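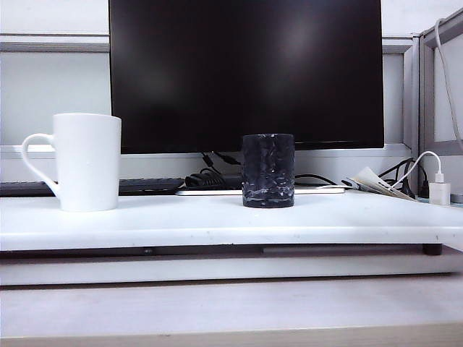
Sit-stand desk questions we keep getting

By the Coltero desk column
Last updated: March
Filed under: Home Office / Buying Advice / Reader Questions

Will a standing desk help me lose weight?

Not in any way you'd notice. Standing burns slightly more energy than sitting, and the difference over a working day is about what you'd get from a short walk. If a product page leads with calories, read the rest of it with suspicion.

Is standing better for my back?

Some people say so, and we believe them. Others trade a sore lower back for sore feet and are no happier. What seems to help most is changing position often, and you can do that by getting up to fill the kettle. If you have real pain, see a doctor or a physical therapist before you spend money on furniture.

How long should I stand at a time?

We've seen charts with exact ratios, and we've never found one that explained where its numbers came from. Stand until you start leaning on one hip, then sit down. Most of us in the office last through a phone call.

Do I need a motor?

Motors are nice. Hand cranks work too, but people with cranks tend to stop cranking after the first few weeks, and then they own an awkward fixed desk. If you know you won't crank, either buy the motor or save the money altogether.

Are the desk risers that sit on top of a normal desk any good?

Some are. The Gillden riser we used for 6 weeks went up and down without trouble, but it wobbled at full height when anyone typed hard. It also ate most of the desk. Measure the depth of your desk first, and then measure it again with your monitor's foot in mind.

What does "rated to 200 pounds" mean?

Less than it should. Usually it means the frame can lift that much, once, with the weight spread evenly. It doesn't tell you how steady the thing is with your elbows on the front edge. We asked Dedach how they test their rating and got a link to the same product page we'd been reading.

Why does the Weerasinghe frame cost $317 when others look identical?

We wondered that too. The legs are heavier and the warranty on the motor is longer. Whether that's worth the extra is hard to say after one winter of use. The cheaper frames hadn't failed by then either.

Are memory buttons worth paying for?

Two presets are plenty, one for sitting and one for standing. Anything past that is a feature for the box - unless several people share the desk.

Do I need a special mat?

A folded rug or a pair of decent shoes does most of the job. Try those for a week before paying for foam.

What about apps that remind me to stand?

We tried three. All of them were muted by Thursday.

Can I return a desk if I don't like it?

Read the policy before you open anything. Several sellers take returns only in the original packaging, and the shipping on a box that size can wipe out most of the refund. Ask who pays, and get the answer in writing.

So should I buy one at all?

Stack some sturdy boxes on a table and work standing up for a few mornings. If you're still doing it the following week, start shopping.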